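Print this page
E-mail this page

Workshop notebook, Hevumby build
Thursday, evening, still at the bench

Picking up where I left off with the hand grippers. The second body is together at last and I'm happier with it than I expected to be, even if it took the whole afternoon and most of a pot of coffee. The trigger linkage on the first one always had a bit of slop in it (you could feel it if you squeezed slowly), so this time I reamed the pivot holes by hand, very gently, and went up one size on the pins. Lovely and smooth now. I sat there squeezing it like a stress toy for longer than I should admit in a shared notebook.

The springs came from Grestura and are the stiffer of the two we talked about. Stiffer is better for the fingers closing evenly, but my thumb knows about it after 200 squeezes, which is what I did at the bench before calling it good. Left finger lagged the right by a hair until I backed off the 2 mm set screw a quarter turn. If yours lags, start there before you take anything apart, please! I took everything apart.

Cables are the next headache. With a head camera on and a cable coming down across the shoulder, there's always one loop that wants to hook itself on whatever you reach past. I've been trying hook-and-loop ties every hand's width, and a looser bend where the cable leaves the chest bracket. Too tight there and the plug works itself out when you lean over. I want to try a right-angle plug, and there may be one in the Undham box under the big shelf, if the Undham box is still under the big shelf.

Marker boards: please don't wipe them with the solvent. The black went dull along one side of the old one and the tracking got jumpy in a way that cost me an evening. Damp cloth is plenty. I've printed a fresh pattern and stuck it down flat with the roller, no bubbles.

Backpack straps still slip if you're wearing anything slick. The Dow fix from March (the folded webbing and the extra buckle) holds well, so I'll sew the same thing onto the spare when the machine is free.

Left on the list: charge the 9 volt packs, log the squeeze count on the new spring every evening and stop at 2,000 to look at it for fatigue, and find the small hex key, which was in my apron pocket and now isn't.
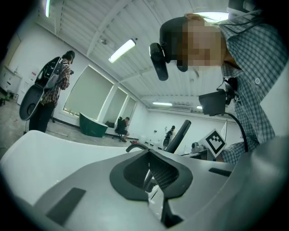 If the hex key turns up, it goes in the blue tin with the pivot pins, and I'll start on the right-angle plugs once the packs are charged.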